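Home Sets Labels Download Contact

Gellora: small cloth and bedroom sorting
README

Last updated: Jan 21, 2019

Picture set about the boring end of housework. Socks, gloves, odd bits of knit, bags, whatever lands on a bed or goes in a lined bin. 3621 pictures in the current release. Labels are by hand, in Grolero, exported to plain CSV.

Read the label notes before using the CSV. Most mail we get is about things already written down there.

What's in the folder

pictures/ - all of them, flat, no subfolders
labels.csv - one row per labeled thing, not per picture
rooms.csv - one row per room, matched on room_id
pairs.csv - sock pairs, only where both were found
notes.txt - loose notes from labeling, unsorted, some in Polish
old/ - the June labels, kept so old results can be redone. Don't mix with the new ones.

If labels.csv opens as one long column your spreadsheet is reading it with the wrong separator. It's semicolons.

What it's good for

Telling soft things apart when they're not laid flat. That was the whole point. Store pictures show a sock as a sock: toe, heel, cuff, white background. On a bed it's a lump. Half the time the heel is inside and the cuff is folded over the toe and you go by the ribbing. We wanted the lumps.

Also OK for: finding bags among bedding, patterned covers vs. the things lying on them, pairing by color and knit.

Not good for sizes. Nothing to measure against in most rooms. Not good for fabric content either, we never checked a single care tag, so "wool" and "cotton" don't appear anywhere in the labels. If you see one, it's a mistake, tell us.

Small cloth

The biggest group and the messiest. Labels go: sock, glove, hat, scarf, towel, underwear, cloth_other. When two labelers couldn't agree it went to cloth_other and stayed there. Tobiloba wanted a "probably sock" label. We tried it for a week, and everything turned into probably sock. Dropped.

Color is one word. Picked from the list in notes.txt. No "salmon," no "teal." Gray is spelled gray, please fix it if you send us rows. Light/dark goes in its own column (shade), don't write it into the color.

Knit column: ribbed, smooth, fuzzy, unknown. Fuzzy means you can see fuzz. Not "looks like it would be soft".

Loose threads get a yes in the threads column. Doesn't matter if it's a fringe or a pulled thread, we can't tell from a picture and you can't either. 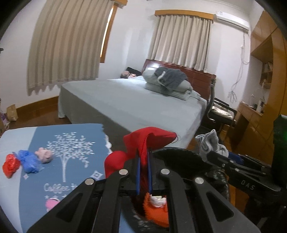 Red fabric with loose dark threads, light gray ribbed knit, black plastic lining behind.

Rows for a picture like this one: the red piece is cloth_other / red / threads=yes. The gray one is cloth_other / gray / light / ribbed, with "sock" in the maybe column. Fuzzy orange thing gets its own row even though it's only down in the gap near the bottom, cloth_other / orange / fuzzy. Crumpled white piece too, but that one is item_unknown, we don't guess paper or cloth from a crumple.

The lined container is container / black / lined=yes. Lining is what you can see so lining is what you color. What the container is made of goes unlabeled if it's covered.

Lined containers

Separate label from open baskets, after a long back and forth. The shiny plastic throws little white highlights and people kept boxing those as objects. They are not objects. If it's a highlight on a crinkle, leave it alone.

Things above the opening: no "in" or "out" label. A still picture doesn't say which way it's going. The old labels had "going_in" and it was wrong often enough that we pulled the column. Still in old/, ignore it there.

Printed covers

Bedspreads, tablecloths, throws. Anything flat with a print. This got its own file section because prints were eating the results. A printed tree is not a plant. A printed star is not a star sticker. Sounds silly but the first export had plants on every other bed.

So:
- cover gets one row, no matter how many panels or colors
- main colors in color and color2, lighter one first
- print column takes one or more of: leaves, tree, stars, dots, stripes, checks, letters, diamonds, other
- printed letters go in the text column as far as you can read them and no farther. If it says "Coffee t" and then something is on top, you write Coffee t and stop. Do not finish the word.

Kind of surface under the cover (bed, table, sofa) goes in the under column and only if you can see it. Otherwise "flat". Several covers here look like they could be on either. Kazimiera Pietrzak went back over all the "table" rows and turned a good share of them into "flat". Slow work, worth it.

Bags

Tied, open, flat, bundled. Thin plastic bags are the worst thing in this set. You see through part of them, the rest bunches up and goes dark, and there is always a flap sticking out. Box the flap with the bag. One bag, one box.

Contents: unknown, unless it's open and you're looking at the thing. A tied bag is contents=unknown every time. An empty bag in a knot and a bag with one sock in it look the same to us.

Blue bag on blue cover is the hard case. We kept those on purpose and flagged them same_color=yes so you can test on them alone.
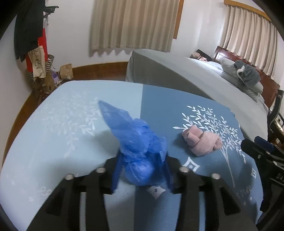

Crumpled blue plastic bag on a two-tone blue bedspread, pink rolled-up sock or cloth to the right.

Two rows on the bed for this kind of thing: bag / blue / tied, same_color=yes, and the pink roll. The roll is cloth_other / pink / ribbed with rolled=yes and sock in the maybe column. Not a pair! Rolled doesn't mean pair. A single sock folded into itself makes the same knot. pairs.csv only has ones where we saw both.

Cover: color blue, color2 blue, shade light then dark, print = leaves, tree, diamonds.

Beds and bedding

bed - one per bed, even when two are close together
headboard - only with color and "wood" if it plainly is
pillow, sheet, blanket, bedspread, plush
pile - use when the edges between pillows are gone

Piles. Please don't split piles. If there are gray pillows and folded gray bedding in a heap, that's one pile row, color gray, and anything clearly different on top (plush, fringe) gets a row. We had one labeler finding every pillow in every heap and another drawing one box, and the numbers were useless until we picked. We picked the one box.

Curtains are labeled, one row per hanging piece. Window frame too. Wall isn't.

person - any visible part, one row. No age, no guess at who, no other columns. If you use the set for anything where people matter, filter these first. Rooms are lived in and people are in their rooms.

Rooms

22 rooms. Mostly bedrooms. Fields in rooms.csv: room_id, beds, curtains, wall_color, notes. No addresses, not in the file and not in the notes. The Jasińska rooms (the ones starting with J) have the most printed covers by far, so if your results jump on those look at the print column first.

The Tranano rooms are the plainest, white sheets on everything. Good for a first run.

Light is whatever the room had. We didn't fix colors after. Some pinks read orange in the evening rooms and the label follows what's on the screen, not what the owner says the sock is.

Label checking

Each row seen by two people. Disagreements to a third. Some 2000 rows changed between June and now, nearly all of them one of these 6:

1. printed leaves labeled as plants
2. rolled sock labeled as pair
3. table changed to flat
4. bag flap boxed by itself
5. highlight on plastic boxed as an object
6. gray/grey

Number 6 isn't an error really but it split the color in two and everyone's counts were off.

Known problems

- maybe column is empty in the oldest rooms. Empty there means not filled in, not "no".
- a few covers have stars in print where it should be diamonds. Small white shapes, easy to mix up. Being fixed.
- notes.txt has a line about "the green basket" with no room_id. No idea which one anymore.
- gloves and socks swapped in places when only the cuff shows
- pairs.csv has a trailing empty row, some readers choke on it. Delete it.
- shade is missing for most towels

Splits

By room, never by picture. Same sock turns up in picture after picture in one room, so if you split by picture you are testing on socks you already saw. The split column in rooms.csv is the one to use. If you make your own say so when you post numbers.

Sending fixes

One file, same columns, only the changed rows, and put your initials in the by column. Don't send the whole CSV back with edits somewhere inside, we can't find them. Screenshots are fine if you can't work out which row it is.

Label questions to Kazimiera Pietrzak. File and download stuff to Tobiloba Babalola. Answers can take a while when a new room is being labled.

Next

More towels. A better answer for half-open bags. Maybe a column for inside-out, if we can agree on what inside-out looks like in ribbed knit, so far no. Rooms with plain dark covers would help a lot, we have hardly any.

Home Sets Labels Download Contact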